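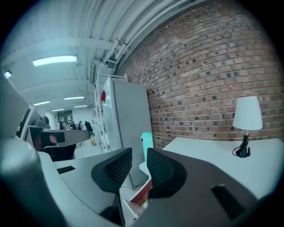 Noémie Lacroix wrote in to ask whether a gripper needs its own risk assessment if the arm already has one. Yes, it does! I say this on the phone most Saturdays. The arm's paperwork covers the arm, and the fingers, the part and your layout are on you.

Our Drultik finger pads come with a blank assessment sheet (two pages, plain English) and a colour-coded pinch point label. Fill it in before first power-up, and redo it if you change pads.

Pack of 12, $40.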